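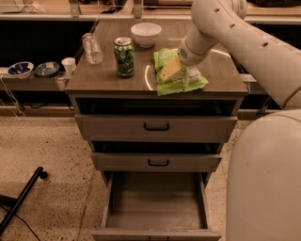 20 Sep 2024

Third day on the cabinet by the long counter. I said I would write down what goes where so I don't have to decide it all over again in October, so I will do that and go to bed.

The bottom drawer is for snacks. It was full of old Zepeda catalogs and one dead stapler until yesterday. I took the catalogs to recycling, 112 pages each and none of them any use to me. The green bag with the cheese on it goes in the bottom drawer, along with whatever else I buy in that line. If snacks stay on top they slide around, and the corner of the bag ends up hanging over the front.

The top drawer is for napkins and the bottle opener. The middle one is for chargers and the Cledeck manual. Both of them get left open a crack and I keep catching my hip on them. I should rub some candle wax on the runners. Elvia Manríquez told me to do that last year and I never did.
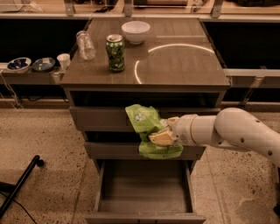 The white bowl can stay on top, toward the back. I like having one there for keys. The green can is a drink and belongs in the fridge. The plastic bottle goes out with the recycling.

The long counter is a separate job. Small bowls and paper cups collect there and I don't want to start on it until the cabinet is settled. I also need to do something about the cable hanging down at the end. A clip would do it.

The top of the cabinet shows every mark under the ceiling light. I looked at the Wovelley mats, but the one that would fit is 30 dollars and I don't like the color. A dish towel will do for now.

Called Elvia after supper. She is driving to Ivdale next week and wants to borrow the cooler. I have to find it first. I think it is in the hall closet, behind the vacuum.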